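September, bench notes, 4.15 pm

Back on the Sugden table today after Hiếu and I finally agreed on where it should live. It's the one with the honey-coloured top, and I still love the grain on it (Ferenc says it looks like bacon, which I can't unsee now). The finish is as shiny as ever. With the overheads on you get big white patches of glare, and I lost track of a clear cup twice while I was looking straight at it!

So, cups. We've settled on the small clear plastic ones from Brarberg for the sorting job. They came in a box of 1,000, so we won't run out before Christmas. I like that you can see what's in them without picking them up, but on this table they nearly vanish, and a bit of white paper in the bottom makes a world of difference. Hiếu wanted coloured stickers. I said try the paper first, it's free.

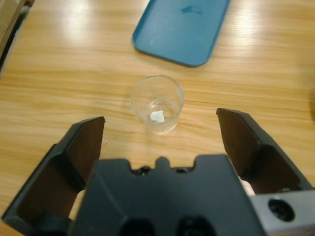 The blue tray is staying too. I know the Plorkovine order had grey ones on it, but blue on that warm wood is so much easier on the eyes, and the raised rim means things don't roll off when somebody bumps the bench (me, mostly). I'd like a second one if there's money left. Ferenc has the order sheet, it's line 116, please don't let him change it to the deep ones again — they don't stack and they take up half the shelf.

Tried a few spots for the tray before lunch. Square to the table looks tidy but I kept reaching over the cup to get at it. On an angle at the back, cup in front, feels better to me, though Hiếu is left-handed and may want it the other way round. Have a go and write down what you think.

Still to do: ask Murthorpe if they sell a matte mat that would fit, wipe the top with the soft cloth only (NOT the green scourer, Ferenc), and find the lid for the box of cups. I had it this morning and put it somewhere sensible.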